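千人竖笛齐奏纪录挑战：筹备与失败原因分析
音乐活动管理课程 小组项目报告

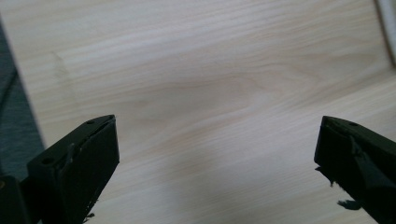

一、选题经过

我们组最初的选题是“校园合唱团的招新策略”，交上去以后老师批了四个字：“年年都有”。于是改成跟踪一场真实的集体演奏活动，从报名开放一直跟到现场结束。正好 Cunlow 镇的夏季音乐节打算挑战同曲竖笛齐奏的人数纪录，主办方缺人手，我们缺学分，双方谈得很快。

主办方定的目标是3000人。这个数字的来历我们问过三次，得到三种答案，其中最可信的一种是海报设计师觉得四位数排出来好看。

二、活动基本情况

活动地点在 Bresby 露天剧场，时间为7月的一个下午。曲目是《欢乐颂》的简化版，全曲只用五个音，低音区一概不碰。选曲时有人提议加一个升F，被音乐总监 Nokuthula Baloyi 当场否决，她说她教过小学，知道升F会发生什么。

竖笛由乐器经销商 Gakell 提供，统一为德式指法的塑料高音竖笛。参加者也可以自带乐器，但必须是C调。这条规则写在报名页的最下面，字号很小，后果见第四节。

报名系统由 Mridha 承包，要求填写姓名、年龄段、有无演奏经验，以及是否需要借笛。“有无演奏经验”一栏，多数人填“有”。我们后来做访谈时发现，这里面包括二十年前音乐课上吹过一回的。

三、我们的工作

小组共6人，分工如下：两人负责入场登记，两人负责分区引导，一人负责访谈，一人负责写报告（即本人，抽签结果）。

排练安排了两次。第一次在镇中学礼堂，来了200人，效果比预想的好，至少开头是一起的。问题出在结尾：礼堂混响长，后排听到前排的声音时已经慢了半拍，于是后排更慢，前排等后排，整首曲子越吹越像送别。Baloyi 的解决办法是让所有人只看指挥，不许听别人。这和我们大一合奏课上学的东西完全相反，但确实有用，文献里也能找到依据：在大型户外合奏中，声音传播的延迟远大于视觉信号的延迟，靠听觉对齐反而会把误差逐排放大。

第二次排练在剧场进行，目的是测试分区。我们把看台分成若干区，每区设一名领奏，领奏穿橙色背心。当天风大，谱子飞了不少。正式活动改为把指法图印在入场手环上，这是整个项目里我们组唯一被采纳的建议，特此记录。

四、现场情况

入场比计划慢得多。登记台要做三件事：核对姓名、发手环、发竖笛。前两件很快，第三件不行，因为拿到竖笛的人会立刻开始吹，而且就站在登记台前吹。负责登记的两位同学表示，她们在第一个小时内听到了《小星星》的各种版本，此后便听不到什么了。

纪录规则要求所有参加者连续演奏满五分钟，中途停下超过规定时间的要从总人数中扣除，由各区见证人负责记录。简化版《欢乐颂》一遍不到一分钟，所以得反复吹。前两遍气势很足，从第三遍起出现了两种现象：一是换气不齐，声音像在退潮；二是有人觉得无聊，开始自行加花。

自带乐器的问题也在此时暴露。有人带了中音竖笛，照着手环上的指法吹，于是从头到尾低五度。单独一支倒也罢了，他们全家都带了中音笛。Baloyi 事后说那一区听起来“很有中世纪的味道”。

最终经见证人核定的有效人数为245人。主持人宣布时停顿了一下，大概在找后面的那个零。掌声还是有的。

五、原因分析

1. 目标与宣传脱节。海报贴满了全镇，但全镇一共也没有多少人，要凑够目标必须依赖外地团体，而给外地学校的邀请函发出时已经放假。

2. 报名与到场脱节。报名免费，取消也免费，很多人两样都做了，有的只做了前一样。建议以后收取少量押金，到场退还，竖笛归参加者所有。

3. 扣除规则没有提前讲清。不少人吹累了坐下喝水，并不知道自己已经不算数。访谈中有一位先生得知后要求补吹，我们没有权限答应，但还是听他吹完了。

4. 入场流程设计不合理。发笛应放在最后一个环节，最好是人已经坐下以后。

六、参加者反馈

访谈结果和人数形成了有趣的反差。受访者普遍表示愿意再来，对纪录本身则不太关心，有几位到离场时仍以为已经破了，我们没有纠正。带孩子来的家长评价最高，但也有家长问，竖笛能不能不带回家。

主办方的态度比较复杂。他们在总结会上提出明年换一种乐器，理由是竖笛“门槛太低，声音太高”。目前的候选是口琴和沙锤。

七、不足与后续

本报告的不足之处在于访谈样本偏少，而且集中在出口附近，先走的人没有访到，而先走的人想必意见更多。录音资料也不完整，三支录音笔里有一支全程录的是隔壁卖冰淇淋的音乐车，不过音准很好。

如果明年继续跟踪，建议在报名阶段就介入，并在报名表上把“有无演奏经验”改成“最近一次演奏是什么时候”。沙锤的话可以不问。

附录：分区图、访谈提纲、手环指法图（第二版，已改正左右手）。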